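I've wanted a decent garment steamer for years, and every one I tried before this spat rusty water on something I cared about. So when my old Wastadent finally gave up (in August, on the hottest day we had, right before a wedding), I told myself I'd spend properly this time or go back to the ironing board for good. I bought the Algate 802. I love it!

Some background, so you know whose opinion you're getting. I wear cotton shirts to work nearly every day, I hate ironing collars, and I live in an apartment where the ironing board lives behind the bedroom door and falls over when you open it. I also sew a little, mostly hems and curtains, and the steamer gets dragged into that too.

## Out of the box

You get the steamer, a fabric brush that clips over the head, a heat glove, and a small plastic jug for filling the tank. The cord is 9 feet long, which sounds like a silly thing to be excited about until you've tried to steam a floor-length curtain with a short one. Mine reaches from the outlet by the dresser all the way to the window.

The tank holds 200 ml. That's enough for 3 shirts if I'm being fussy, or a dress and a pair of pants. It slides out from the back with one thumb and clicks in again without any wiggling. My Wastadent had a rubber plug that I spent half my life looking for.

## How it steams

Fast. I push the switch, go find a hanger, and by the time I'm back the light has gone green. The steam comes out in a wide, even cloud, and there's a trigger lock so your finger doesn't get sore. Linen still takes patience and a second pass, and I'd never claim it puts a sharp crease in anything. But for ordinary cotton it's wonderful. I leave the shirt buttoned at the top, pull the hem down tight with my free hand, and work from the shoulders.
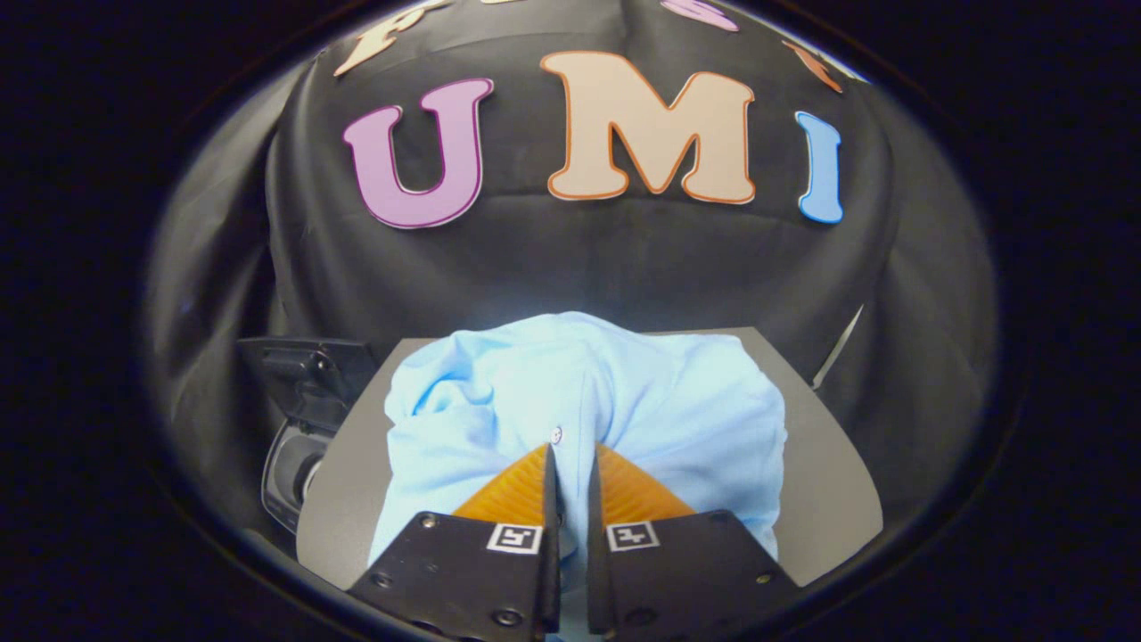 *A light blue cotton shirt, crumpled up on the table.*

Cuffs and collars are where the brush earns its place. It holds the fabric a tiny bit away from the plate and lifts the fibers as you go, so you don't get that shiny, pressed look on dark colors. I've used it on a navy wool coat as well, and it got rid of the closet smell along with the wrinkles (bonus!). Velvet from the back only, please.

## What I'd change

The heat glove is too big and too stiff. I gave up on it after one morning and now I use a folded dish towel. The head also can't be tipped very far. Past a certain angle it starts to gurgle and then drips, so anything you'd want to do flat on a bed is better done on a hanger. And it's heavier than it looks with a full tank. By the end of the living room curtains my arm was begging for mercy.

Descaling is easy but you do have to remember it. Our water is hard, so I fill it from a filter pitcher, and so far no white crud on anything.

## Compared with the others

I borrowed a Druvero travel steamer before buying, and it's a sweet little thing for a suitcase, but the tank runs dry halfway through a shirt. The Bošković upright I tried has beautiful steam and a proper pole, and if I had a laundry room I might have gone that way. I don't, so the Algate it is.

Would I buy it again? Yes, in a heartbeat. The ironing board is still behind the door, and I've started hanging scarves on it.

Sun 12 February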